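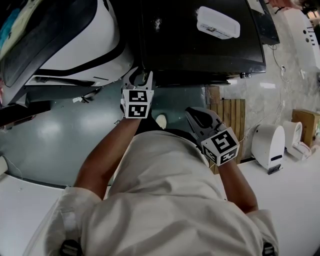
Lelent support replied at 14:10 that a left/right mismatch in jaw width usually comes from the marker cube sitting off its seat, and asked for the raw pose log before anyone touched the calibration.

Log attached, 3,623 samples per side. Left hand loses cube pose in 1,651 of them, right hand in 48. Same firmware on both grippers.

Status: waiting on customer
Component: hand-held gripper, curved jaw, cube mount
Compared against: Drarkton parallel jaw

Tried so far:
Swapped left and right units. Dropouts stayed with the left hand.
Reseated both cubes behind the jaw fingers and tightened the screws. No change.
Ran the lid task with the Drarkton pair. Dropouts on the left again, fewer of them.
Raised camera rate to 30 fps. No change.

The dropouts cluster when the left jaws push on the underside of the black lid. The panel is glossy, so reflections are a candidate, as is the steep cube angle with the arm raised.

Support asks for one run with matte film on the lid and exposure locked in the Irevano controller. Film ordered. Exposure lock done, run queued for September.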